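Celebrity and Entertainment Desk: Progress Report to the Waltport Fund
Jul 13, 2021

Summary
The Waltport Fund supports Plotine, our online magazine covering film, fashion and television personalities. This report covers the second quarter of the grant. Work is on schedule, with one exception noted under Corrections.

Published work
The desk published 41 profiles and interviews in the period, together with 300 shorter news items. The strongest response was to the Virnau film festival coverage in June, when readers followed arrivals, gowns and awards over three evenings. The series on actors who have moved into directing was extended by one part at the request of readers.

Verification of personal claims
Reports on marriages, engagements and separations now need two sources before publication. Where a claim comes only from a social media account, the item is held until the person's agent has been given a day to reply. Several items were dropped under this rule, and the desk accepts that other sites ran them first.

Readership
The weekly newsletter gained 695 subscribers. Most joined through the festival pages. Few came from the fashion section, and its place on the home page is under review.

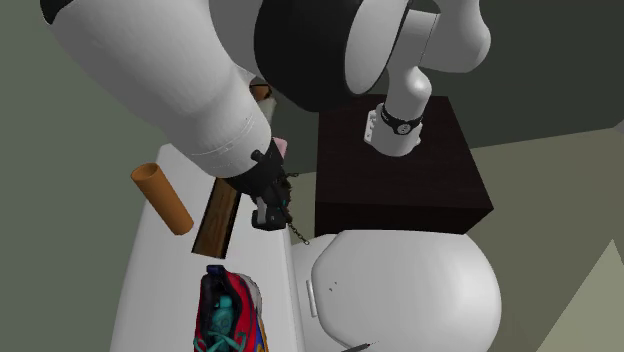
Corrections
The picture archive supplied by Vaněk was delivered late, and 3 galleries remain without full credits. The missing credits have been requested, and the galleries will stay offline until they are received.

Next quarter
The desk will begin its autumn television previews and submit a revised freelance budget. No change to the total grant is requested.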